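We use cookies to improve your visit. By continuing to browse you accept our cookie policy.

Kerkley counts the cost of steel tariffs at its spring trade fair

By Marlene Guimarães
13 May 2018

The supplier fair at Kerkley used to be a place where small manufacturers came to find customers. This spring most of the talk was about finding metal. I spent a day there and then went across town to Wendirell, a maker of shelving brackets and lamp fittings that had opened its plant to visitors for the afternoon.

The new tariffs on imported steel and aluminum took effect in March, at 25 percent and 10 percent. A few countries have temporary exemptions while talks go on. The firms in the hall at Kerkley mostly don't buy from abroad themselves. They buy from distributors, and the distributors have raised prices on domestic coil as well. Several exhibitors had printed their price lists in April and were crossing out figures in pen.

There were 80 stands this year, and the organizers put registered visitors at 2,384. The stands along the north wall went to tool and die shops. Freight brokers had the row by the doors, and a customs consultant who was giving free ten-minute sessions had a waiting list by ten in the morning. Her main subject was the product exclusion request, a form a company files with the Commerce Department when it cannot get a certain kind of metal in the right amount or quality at home. Each size of each product needs its own form. One spring maker told me he would need 13 of them to cover the wire he buys, and he had finished two.

The mood was not all bad. A man from a rolling mill said his order book was the fullest it had been in years and that he was hiring for a second shift. He wanted the tariffs kept with no exemptions at all. Two stands away a maker of filing cabinets said his main competitor was across the border in Canada and could now buy steel for less than he could. The two had known each other a long time and had lunch together.

I asked everyone the same question, which was how long they could hold their current prices. The usual answer was until August, when contracts signed last year start to run out. After that they expected to pass on at least part of the increase. The larger buyers, mostly retail chains, have asked for 90 days' notice of any change, so some of those letters will have to go out within weeks.

The bus to Wendirell left at one. The plant is a single long building with the presses at one end and packing at the other. We were given ear plugs and kept behind a yellow line. Coil comes in by truck twice a week, is slit and stamped, and goes through a powder coating booth that the company put in two years ago. Steel makes up a little under half the cost of a bracket, according to the plant manager, and the price he pays for it has gone up by almost a third since the fall. 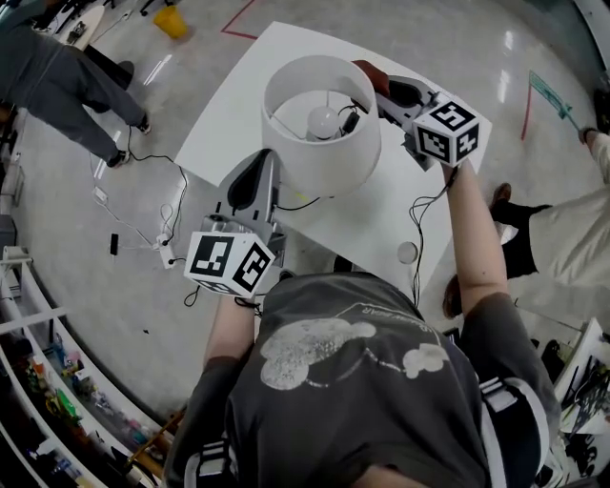

Leite, at the back of the group, broke in to say that the increase had begun well before March and that the distributors were using Washington as cover. Prices had started climbing, he told the manager, as soon as the investigation was announced, and the mills had not added any cost of their own to justify it. The manager agreed with some of this. He said he had no way to tell how much of the increase was the tariff and how much was simply what the market would bear, and that the invoice looked the same to him in either case.

He went through what the company had done so far. It has bought three months of coil ahead, paid for with a credit line that was meant for a new press. The press has been put off. Overtime is down to Saturdays only. It has also asked Zalldale, a customer that takes a large share of its shelving brackets, to accept a surcharge tied to a published steel index. Zalldale had not replied by the day of the visit.

No one has been laid off, and the manager said none were planned. He was less sure about next year. If the surcharge is turned down, the company could drop its 3 cheapest lines, where the margin is already thin, and let an importer have them. Finished brackets from overseas are not covered by the March order, only the raw metal they are made from.

The bus back was late and we waited by the loading dock, where a truck was being unloaded. The fair was closing when we got there. Next year's is already booked for the same hall, and the organizers are taking deposits at this year's rate until the end of the summer.

Contact us | Copyright 2018. All rights reserved. | Back to top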